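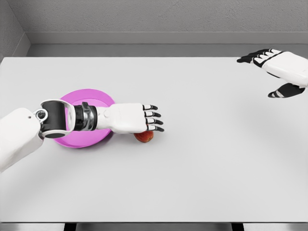 마지막 수정: 11월

시코브(Sikov) 공개일에 다녀왔다. 초대장에는 '양팔 로봇 교육 키트 체험'이라고 적혀 있었는데, 로비에서 실물 로봇을 찾다가 안내 직원에게 붙잡혀 2층 모니터 앞에 앉았다. 체험은 전부 시뮬레이터에서 한다고 한다. 갈아입기 편한 옷을 권한다는 안내문은 누가 썼는지 모르겠다.

제품 이름은 후다(Huda). 흰 휴머노이드 팔 한 쌍을 가상 탁자 앞에 세워 두고 과제를 시키는 소프트웨어 묶음이다. 기본 과제가 사과와 분홍 접시인데, 사과를 접시에 올리면 된다. 우리 집 여섯 살짜리도 하는 일이고, 시키면 안 하는 것까지 포함해서 난이도가 비슷하다.

설명은 누라 아운(Noura Aoun) 씨가 맡았다. 왼손이 사과 위로 내려가 있는 화면에서 멈추고 손가락 관절을 하나씩 돌려 보여 주었는데, 이 부분은 솔직히 좋았다. 손끝의 검은 패드마다 접촉 값을 따로 읽을 수 있고, 탁자 위가 휑해서 초보자가 헷갈릴 것도 없다. 오른손은 이 과제에서 뭘 하느냐고 물었더니 "대기합니다"라고 했다. 우리 팀에도 그런 분이 계셔서 금방 이해했다.

체험 시간은 한 사람당 25분. 나는 그중 절반쯤을 팔꿈치가 접시 위를 지나가지 않게 하려고 썼다. 손만 보고 조종하면 팔뚝이 어디 있는지 잊어버린다. 카메라 시점을 바꾸는 단축키가 있는데 설명서 16쪽에 나온다. 체험석에는 설명서가 없었다.

가격은 좌석당 연 400유로. 과제 꾸러미 카카네스(Kakanness)를 붙이면 더 받는데, 얼마나 더인지는 영업팀에 문의하라고 한다. 슬레이만(Sleiman)이라는 경쟁 제품도 써 봤지만 그쪽은 설치하다가 하루가 갔고, 후다는 점심 전에 끝난다고 하니 학교에서 쓰기에는 이쪽이 낫겠다. 한국어 메뉴는 아직 없다.

나오는 길에 기념품으로 사과를 하나씩 주었다. 진짜 사과였고, 조금 퍼석했다. 수요일에 체험판 계정을 보내 준다고 하니 수업용 컴퓨터에서 돌아가는지는 그때 써 보고 덧붙이겠다.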